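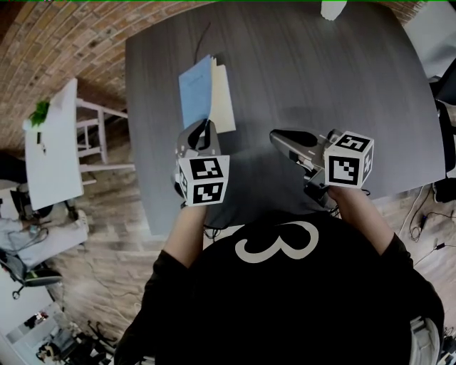
Wornton Student Robotics > Build and Training > Paper task: how many demos before we train?

toom_dorian
Posted 21/11/2021
We have 80 demonstrations of the paper task so far, all done with the handheld grippers at the dark table. The task is to pick up the folder, set it to one side, then square up the sheet under it. Defne wants to get to 200 before we train anything. I would like to train on what we have now and see where it fails. Opinions?

defne_u
Reply to toom_dorian
I want 200 because the 80 are not all good. I went through them and a lot of the early ones have the left hand turned so the marker cube faces away from the camera. When the cube isn't visible we lose the pose and the clip is useless. Training now only tells us that bad data is bad.

skenach
What's your cutoff for throwing a clip away? Last year we allowed short dropouts and filled in the gaps. It worked for slow motions and went badly for anything with a wrist turn.

defne_u
More than 3 missing frames in a row and I drop it. By that rule we have fewer than 80.

toom_dorian
That is too strict. The wrist is hardly moving when the jaw is closing on the folder. You could fill ten frames there and never notice.

hbesson
Mentor here. Please keep one rule for the whole set. If you use one cutoff for the grasp and another for the rest, you have to explain that in the report, and the judges will ask. Dorian, nothing stops you from running a short training job tonight on the clips that pass. 3000 steps is enough to see if the loader and the labels are right. Don't read anything into the success rate.

toom_dorian
OK, I can do that. I still think we'd learn something from the failures.

albane_f
Separate issue. Can we agree on where the folder starts? When I record I put it on top of the pad at an angle. Sylvain lays it flat and straight. The two look like different tasks to me.

sylvain_r
I thought we wanted variety.

albane_f
Variety in the angle, yes. But in half of yours the folder isn't touching the pad at all, so there is nothing to uncover.

sylvain_r
Fair. I'll redo mine with the overlap. How many did I do?

defne_u
I'll send you the list. Also, both grippers should start above the near half of the table, level, jaws open. Some people start with their hands at their sides and the first two seconds are junk.

skenach
We trimmed those automatically. Start the clip at the first frame where both cubes are detected. I can post the script.

defne_u
Please do.

hbesson
One more thing from me. Tape down the cables on the floor by the right end of the table before the next recording. I asked for this in September.

sylvain_r
I'll bring tape.

toom_dorian
Short run is going on the clips that passed Defne's rule. 61 of them. Will post the loss curve when it's done.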